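About Vemska

Vemska prepares demonstration data for two-armed assembly robots. Customers send us a task, a set of parts and a definition of what counts as finished. Our operators perform the task on the robot by remote control, and we return the recorded motion, camera footage and operator notes in a form that can be used for training.

The company was started by Levente Hegyi and Ilona Fekete, who had both worked in fixture design for small electronics assembly. Their starting point was a practical one. Many bench tasks are easy to show and hard to write down. Fitting a pin into a sleeve takes an experienced person a few seconds, but a written program for the same motion has to account for every angle at which the pin may have been lying on the table. A set of varied demonstrations covers much of that ground without a separate rule for each case.

We do not build robots and we do not sell trained models. Our work is limited to the period between the arrival of the parts and the delivery of the recordings.
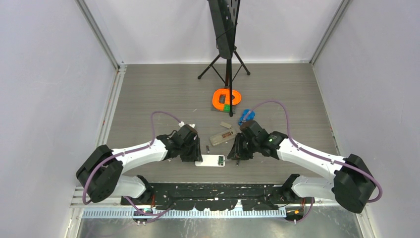
WORKCELLS AND TELEOPERATION

Each of our workcells is an enclosure with plain white walls and two arms mounted at the front of the work surface, facing one another. The arms can be used together, with one gripper holding and the other working, or separately. Power and signal lines for the arms are routed along the outside of the links so that a cable can be replaced without dismantling a joint.

The operator sits at a separate desk and moves a pair of leader arms, which are smaller and lighter than the arms in the cell. The joint angles of the leaders are sent to the cell and followed there. The operator feels no contact force through the leaders and works from sight. For this reason new operators begin with large parts and slow motions, and move on to small hardware after their recordings have passed review.

For tasks with a short reach we also use hand guiding. The arm is put into a compliant mode and the operator moves it directly, storing positions along the way. Hand guiding gives cleaner paths near a fixture, but the operator's hands are often visible to the cameras. Customers who train from video normally ask for remote control only.

Parts in the cell vary by project. A typical layout includes small boards, short cylindrical parts and one or more larger pieces on base plates. Starting positions are changed between episodes according to a layout sheet agreed with the customer. The position of the arms at the start of an episode is also varied, within limits set by the cell controller.

How a project runs

Work begins with a task sheet. It states the starting condition, the finished condition, the permitted order of steps and the faults that should be recorded separately. Rizal Pillai writes the task sheets and is the customer's contact until the first recordings are approved.

A pilot set follows. Two operators record the task independently, so that differences in method show up early. If one of them regrasps a part and the other does not, the customer decides which method is wanted, or whether both should be kept. Full recording starts after this decision.

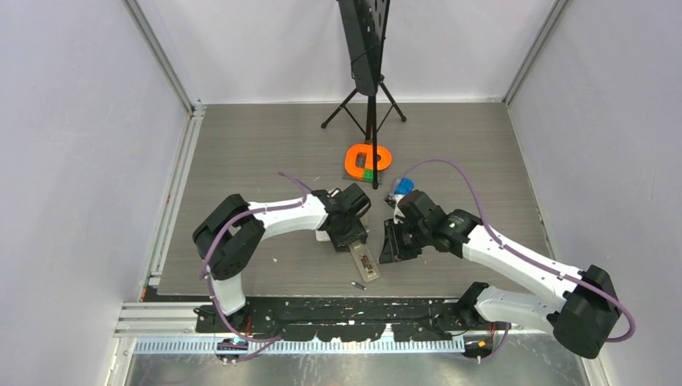 Both arms in the workcell, with a small translucent tan item held in the left gripper.

Episodes are reviewed by a person other than the operator. The reviewer marks the start and end of the task, any pause longer than the limit on the task sheet, and any dropped part. Failed episodes are labeled and kept. Several customers use them to train a failure detector, and removing them later is easier than recording them again.

Béla Orbán is responsible for calibration. Camera positions and gripper zero points are checked at the start of each shift and after any collision. If a check is out of tolerance, the episodes recorded after the last good check are held back until he has looked at them.

Software

Recording is handled by Odow, our in-house logging program. Odow writes joint positions, gripper commands and camera images against a single clock and rejects any episode in which a stream has dropped out. Norbert Bozsik maintains it. Review is done in a second program, Viltia, which plays the camera views beside the joint traces and stores the reviewer's marks in a separate file. The original recording is not altered.

Deliveries contain the raw streams, the review file, the task sheet and the calibration record. Conversion to a customer's own format can be included if a sample file is supplied before the pilot set.

Staff and training

Vemska employs eight operators. Most came from bench assembly, repair work or inspection, and previous experience with robots is not required. Training covers the leader arms, the layout sheets, fault labels and the stop procedure. Operators rotate between recording and review during a shift, as accuracy on small parts falls off after long periods at the leaders.

Parts and confidentiality

Customer parts are stored by project and returned or scrapped on instruction. Recordings are not shared between customers or reused in other projects. Our only open set is Mollah, a collection of sorting and placing tasks recorded with parts we purchased ourselves. It is available on request and is a reasonable way to check our file layout before sending a task.

Inquiries should include a short description of the task, the approximate size of the smallest part and a note on whether the parts can be damaged by the gripper. Rizal Pillai replies to new inquiries.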